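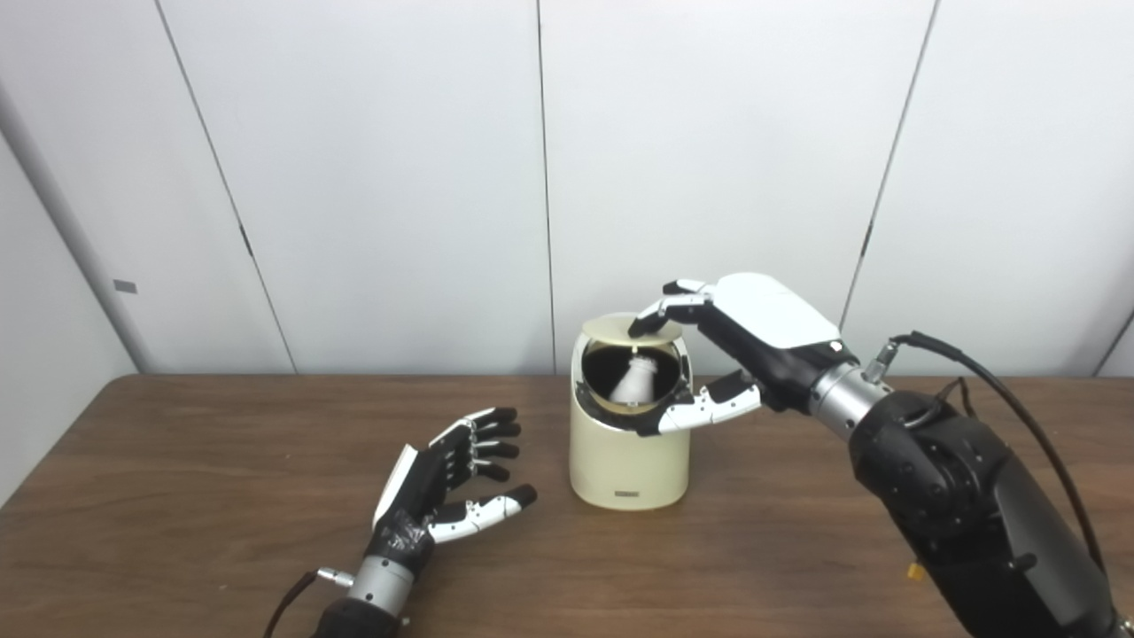
How to keep a small tabletop trash bin clean

Reading time: 3 min
Last updated: October

A small bin with a lid is a good thing to have on a desk or a side table. But it fills fast, and after a while it starts to smell. I have used one every day in my apartment in Fladomham, and this is the way I take care of it.

What you need

- a soft cloth and a little dish soap
- small bags, or a piece of an old bag cut to size
- 300 ml of warm water

Step 1. Open the lid fully

Lift the lid until it stays up by itself. If you open it only halfway, it can fall back when your hand is inside. Small hinges do not like to be forced, so stop when you feel resistance.

Step 2. Decide what goes in

Paper, tissues, thread and wrappers are fine. Bottles are more difficult. An empty plastic bottle takes a lot of space, and the last drops of lotion or cleaner make the inside sticky. Rinse it first, close the cap well, and check whether your town collects it separately.
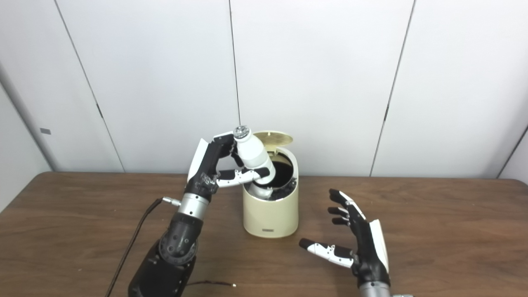

Photo: Morum Home Pages

If the bottle has to go in the small bin for now, put the base in first and hold it near the neck. Lower it slowly - do not drop it. When the bottle is too tall for the lid to close, take it to the big bin in the kitchen.

Step 3. Empty and wipe

I empty mine every 3 days, in the evening. Take the bag out, hold the bin with one hand and wipe the inside with the soapy cloth. Then wipe again with clean water. Do not forget the rim, where the dust collects under the lid.
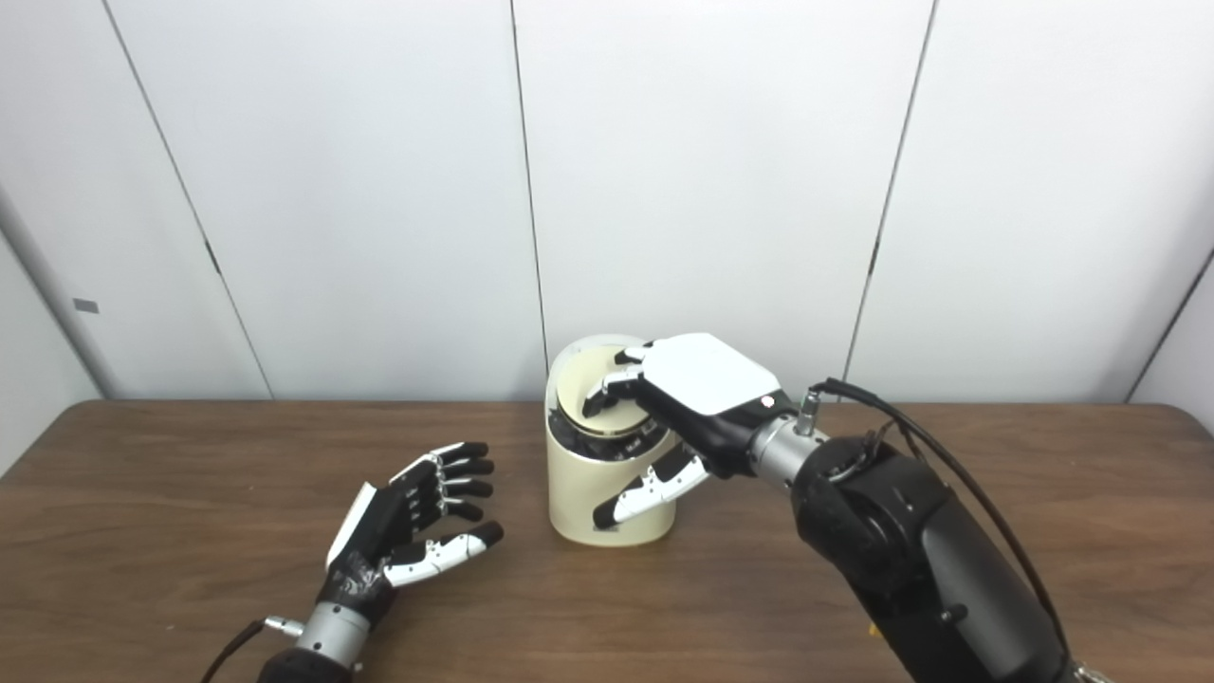
One hand at the top of the bin, over the wooden table.

Step 4. Let it dry

Leave the bin open for 59 minutes or so my neighbor would say, but I just leave it until the morning. A new bag in a wet bin will stick to the wall and tear when you pull it out.

Step 5. Put it back

Dry the table also, especially if it is wood. I put a thin felt pad from Korel under my bin - it does not slide anymore, and it leaves no ring on the surface.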